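Pedness Readers' Board > Reviewing and Criticism > Star ratings on the collection page

meesuk_reader
The average shown for a book on our collection page is a plain mean. The current top title is Desari, a first novel with 9 ratings, all but one of them five stars. Second from top has 246 ratings and a slightly lower mean. Ranking those two on the same scale is a mistake. I would like a minimum number of ratings before a book is listed at all.

fenusport
Disagree. A minimum hides small-press books completely. Most translated fiction here never gets past 8 ratings. Put the count next to the mean and let people read both.

meesuk_reader
The count is already there, in grey, in very small type. It has no effect on the order of the list, and the order is what gets copied into the March newsletter.

inkandmargin
There is a standard way round this. Give every book a few imaginary ratings at the site average, then take the mean. A book with few real ratings is pulled towards the middle, and a book with many hardly moves. Nothing is hidden and the sort order becomes usable. The only setting to argue over is how many imaginary ratings to add.

fenusport
That would be acceptable if the unadjusted figure stays on the book's own page.

inkandmargin
It can. Adjusted for the list, plain for the page. I'd label them differently, otherwise the mismatch will be reported as a fault.

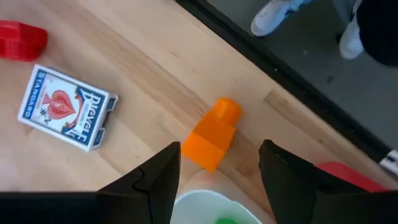
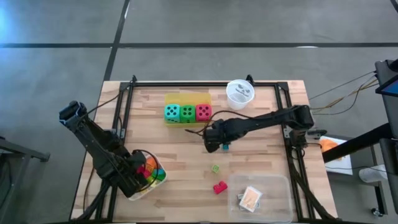
quarto_shelf
None of this deals with the larger problem, namely that a star from one member is not worth a star from another. I use three for a book I would recommend. Plenty of people use three for a book they gave up on. Averaging the two gives a number with no clear meaning, adjusted or otherwise.

meesuk_reader
True, but it affects every book in much the same way. The small-sample problem does not.

quarto_shelf
It does not affect them in the same way. Crime readers here mark high and poetry readers mark low – compare the two lists. A single site average would push poetry up and crime down for no good reason.

inkandmargin
Then use the average for the category in place of the site average. 2 extra columns in the table, if the categories are kept tidy.

fenusport
They are not kept tidy. Desari is filed under both crime and general fiction.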